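Clostero Screen Protectors - Frequently Asked Questions
Last updated: Saturday, January 14, 2023

Which Clostero glass do I need for my phone?
Look in the settings of your phone, under "About", and compare the model name with the list on the product page. Please compare the full name. A "Plus" or "Pro" model usually has a different camera position, and the glass will not sit correctly on it.

What is the difference between Pillavier and Sarketti?
Pillavier is our clear glass for everyday use. Sarketti is the privacy glass, so the screen looks dark for a person sitting next to you. Both have the same thickness and the same coating against fingerprints. With Sarketti the screen is a little less bright also for you, and many customers raise the brightness one step.

Can I use the glass together with a case?
Yes, with most cases. The glass ends a small distance before the edge of the screen, so that the case does not push it up. Some very tight cases with a high front lip can still lift a corner. If you are not sure, write to us with the name of the case before you order.

How do I put the glass on?
Wash your hands and choose a room with little dust. Clean the screen with the wet wipe, then with the dry cloth, and take away the last dust with the sticker. Remove the film from the glass, hold it by the sides, line it up with the speaker opening and let it down slowly. Press once in the middle and wait.

I have bubbles under the glass. Is it defective?
Small bubbles near the edge normally disappear in 18 hours. Please do not press on them with a hard object. A bubble with a dark point in the center has dust inside. In this case lift the nearest corner with a piece of tape, touch the dust with the sticker and lower the glass again.

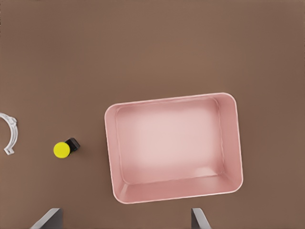
How long does delivery take?
Orders are packed in our warehouse within two working days and then travel some 9 days, depending on the country. You receive a tracking number by e-mail when the parcel leaves us.

Will the fingerprint reader still work?
For readers on the side or on the back nothing changes. If the reader is under the screen, delete your saved fingerprints after installation and save them again, each finger two times. We do not recommend Sarketti for phones with a reader under the screen.

Can I return a glass that I have already opened?
If the film is still on the glass, you can send it back within 57 days - also without the outer box. A glass that was already on a phone cannot be returned, except when it has a production fault. Send us one photo of the fault and your order number.

Who answers my e-mails?
Questions in English are answered by Jarosław Wasilewska, and questions about shop orders by our partner Takács. On weekends we read the messages but normally reply on the next working day.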